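How do you get gray smudges off a pale matte tabletop?

Posted in: Home & Kitchen > Surfaces and Finishes
Viewed 176 times

hazelporch

Hello everybody, I hope this is the right section. I moved into a smaller place in April and for the first time in my life I have a light-colored table, a sort of beige-gray with a smooth, flat finish. It's a Skastden, bought secondhand, so no booklet came with it. I love it, but it has picked up gray marks all over the end where I work and eat. Some are little smudges and some are tiny dark specks that I first took for pepper. Dish soap and a sponge took care of a few of them. The rest just sit there looking at me.

I keep some dark, heavy kitchen things on that table (a speckled black and gray dish, mainly, and a couple of black pans that I set down when I run out of counter), and I wonder if they are rubbing off on it. My sister says to use a scrubbing powder and be done with it, but I'm scared of ending up with one shiny patch in the middle of everything. Has anyone dealt with this? I would rather live with the smudges than ruin the table.

Thanks in advance, and sorry for going on so long.

oldmillkitchen

Oh, I feel for you, we had a pale table through both kids' school years and I think I know every kind of mark there is! First of all, please don't use the powder. Your sister means well, but a matte finish is matte because it has a very fine texture, and powder will polish that texture down. You would get just the shiny patch you're afraid of, and there's no way back from it that I ever found.

What I would do is sort the marks out before you clean anything. Run a fingernail lightly over one of the gray ones. If you can feel it sitting on top, it is most likely something that has transferred from a pan or a dish, and it will come off with patience. If your nail catches in a little dip, that's a scratch with dirt in it, and you can clean the dirt out but the scratch stays.

For the ones on top, mix a spoonful of baking soda with enough water to make a loose paste -- looser than toothpaste, more like pancake batter. Try it somewhere hidden first, underneath or by a leg. Then put a little on a soft cotton cloth (an old T-shirt is perfect), rub very lightly in small circles, and wipe it away with a clean damp cloth before it dries. Do that two or three times and stop to look in between. Baking soda is still a mild abrasive, so if the surface starts looking different, stop there.

And work in daylight if you can. I used to clean ours under the ceiling lamp at nine in the evening, feel very proud of myself, and then come down to breakfast and see every single smear I had left.

tworooms_up

magic eraser. works on mine

(go easy though, it's basically very fine sandpaper)

slowsunday

Good advice from the first reply, and I would only add a bit on the dark dishes, as I had the very same trouble with a pale counter. Turn your speckled dish over and look at the bottom rim. If the glaze stops short and leaves a rough ring, that ring is going to drag on whatever it stands on. Mine was a lovely thing from Berge that cost me 35 dollars, and the underside felt like a nail file. I stuck small felt dots on it, which do come off in the wash now and then, and you just put new ones on.
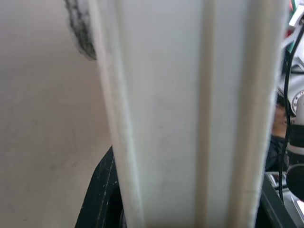

With pans it's usually metal. Bare metal leaves gray streaks on anything pale and slightly rough, much like a pencil does on paper, and people mistake them for scratches and give up. Look at the bottoms of yours for any bare or worn places, and put a trivet or a folded towel down before you set them on the table. I have a cork mat from Cadness that lives at my end all day long. It isn't beautiful, but I've stopped noticing it.

The tiny specks may be something else again. In my kitchen they were dried coffee, and a warm damp cloth laid over them for 15 minutes softened them enough to wipe away. Don't pick at them with a knife, I beg you. If your top turns out to have a wood core, keep the cloth well wrung out and away from the edges and seams, and dry the spot afterward.

If you do all that and there are still a few faint marks left, I would leave them be for a month. Mine bothered me terribly at first and then one morning I was looking for them to show a friend and had to get down at eye level by the window to find even one.

hazelporch

Thank you all so much! I did the fingernail test this morning and nearly all of them are sitting on top, so I'm very relieved. The bottom of the dish is rough as can be. I tried the paste under the table edge and it looks fine, so I'll do the top tomorrow when the light is good. Felt dots are on the shopping list. Does it matter what thickness?

slowsunday

The thin ones stay on better in my experience. Wash and dry the rim well first or they won't stick.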